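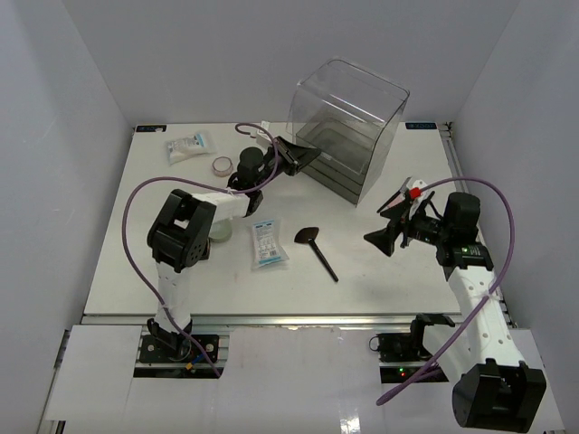
The Yazzie two-arm bench from Irnex, with packets, a spatula and a clear box on the table.

Yazzie packing bench review: seven months in a small packing room
Feb 3, 2025
18 shares | 7 comments

We put in the Yazzie in July, at Cikport, where we make up mixed orders of small household goods. Before that, every order was picked and boxed by hand at one long table. I run the afternoon shift and have used the bench most working days, so this is a user's view and I can't say much about the engineering.

You get two arms on a rail at the front of a white table, with walls on three sides. The walls are light grey and easy to wipe. The arms handle small flat packets well if they lie flat with a bit of space between them. Overlapping packets still need a person to spread them out. Thin handles are hit and miss, and we do most of the utensils by hand.

Setting up a new product takes patience. The supplier, Umis, gave us one day of training, which covered the basics but left out what to do when an item is dropped. We worked that out ourselves and wrote it on a card. I would ask for a second day. 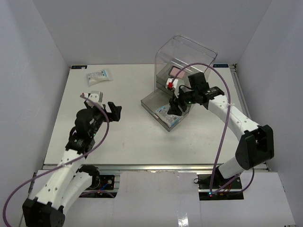
Right gripper at the clear box, left gripper with a small white item.

The job has changed more than I expected. We used to stand and pack for the whole shift. Now one person looks after the bench, laying out stock and checking finished boxes, and the others deal with awkward orders and returns. Sore wrists come up less often in our team meetings. On the other hand, minding the bench is dull and you can't easily chat while doing it. We swap every two hours, and I would not go longer than that.

No one lost their job, but two temporary posts were not renewed after the summer, and people noticed. If you are bringing one in, tell staff early what it means for their hours. We were told late and it caused bad feeling.

Smaller points: the purple cables stick up in big loops and I would like them tidier. The small lights are hard to read from the far side of the room.

I'd give it 7 out of 10. Good for flat, regular items, less so if your stock changes every week.

7 comments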